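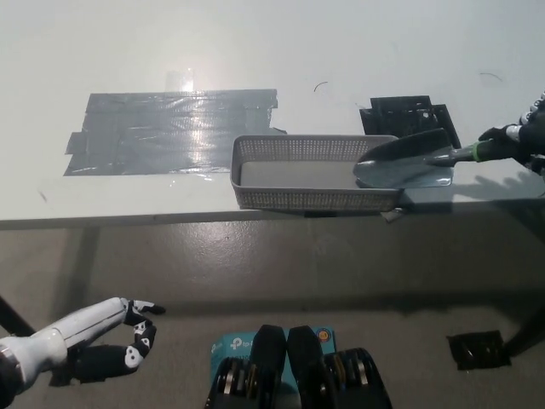 Session 4: Where a plastic resin plant makes (and loses) its money

Okay, last time we got as far as the cracker, and I promised we'd follow the ethylene out the other end. Grab your flow sheets from Session 2, you'll want them!

Our case for the rest of February is Plondetard, a mid-sized polyethylene producer with one cracker and two reactor lines. It sells most of its film-grade resin to Talano, a packaging converter that makes bags and shrink wrap.

Feedstock first

I go on about this every year, but feedstock is the biggest cost on the sheet. Plondetard buys ethane on a contract with Uçar, and the price moves with natural gas. So when gas gets expensive, the resin margin gets squeezed unless the selling price follows (and it usually follows late, which is why the contract terms matter so much).

A quick sum

Say resin sells at $524 a ton and feedstock for that ton costs $300. That leaves $224. Don't call that profit! You still have to take out power, catalyst, wages, freight and the cost of the plant itself. Begoñe Vidal asked me after class whether co-products count, and yes, they do: propylene and fuel gas get credited back against the feedstock line. I left them out so the numbers stay friendly.

Should they expand?

Plondetard is thinking about a third reactor. Tuvov, a rival down the coast, is thinking about the same thing, and if both of them build, there's a lot of new resin looking for a home. Young-sook Maeng's reading (it's in your packet) is good on this, especially the bit on operating rates. Skip the appendix, it's heavy going.

For next time

Redo the sum with feedstock up by a third and the selling price unchanged. Then write me half a page on who you think should carry that risk, Plondetard or Talano. Bring it on paper, please.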